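Help Desk > Food and Kitchen > Storage

We use cookies to remember your settings and count visits. Accept / Manage choices

Do snack packs really go bad after the best-by date?

I keep a drawer of packaged snacks at work in Elberg for people who miss lunch. Mostly crackers, wafers and small candies, plus whatever is on sale. Last week I went through it and found that a good part of it was dated November. None of the wrappers were open or swollen. My manager wants it all thrown out. I would like to keep what is fine, but I don't want to make anyone sick.

Is the date a safety limit or a quality limit? And does it matter that the drawer is next to a heating pipe? The office is kept warm all winter.

Posted by rirmont_desk, 2024-12-04

Kuo-hua Poon

For most dry snacks in the United States, a best-by date is the maker's estimate of how long the food will taste the way it should. It is not a safety cutoff. Crackers, hard candy and plain cookies that are a few weeks past the date and still sealed are usually fine to eat. They may be a little stale.

What changes first is fat. Anything with nuts, seeds, or a lot of oil goes rancid before it does anything else, and heat speeds that up. Smell it when you open it. If it smells like old paint or crayons, throw it out. 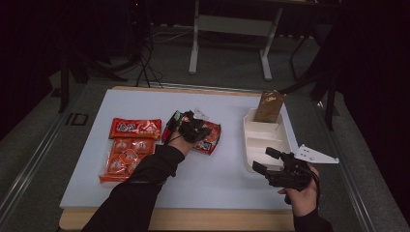 Moisture is the other thing. Soft items such as filled cakes or jerky deserve more care than dry ones, and I would not keep those past the date in a warm drawer. Check the seams of every pack. A pinhole in the seal lets in damp air and sometimes pantry moths, and you may not see either one until the pack is open.

As for the pipe, move the drawer. A cool, dark cabinet is better for everything in it. Chocolate that has been warm and then cooled will turn gray or white on the surface — this is called bloom and it is harmless, but people tend to leave it in the drawer.

One exception to all of the above is infant formula. Don't use that past its date.

bkl_tsang

Just toss it. A bag of chips costs less than the argument with your manager.

Tsung-han Hsiao

Mostly agree with Kuo-hua. I ran the snack shelf at a warehouse with 300 people on it and we had very little waste once we did two things. New stock went in at the back, old stock came to the front. And we wrote the month on the front of each box with a marker, large enough to read without picking it up. The printed date is often on a fold or under a flap and people don't look for it.

We also had a box marked "past date, still sealed, your choice" — it was always empty by Friday. Ask your manager before you try that. Some workplaces have a rule against it, and then there is nothing to discuss.

If anyone there has a food allergy, keep things in their original packs. Don't pour them into jars.

Contact | © Clonilon Help Desk | Back to top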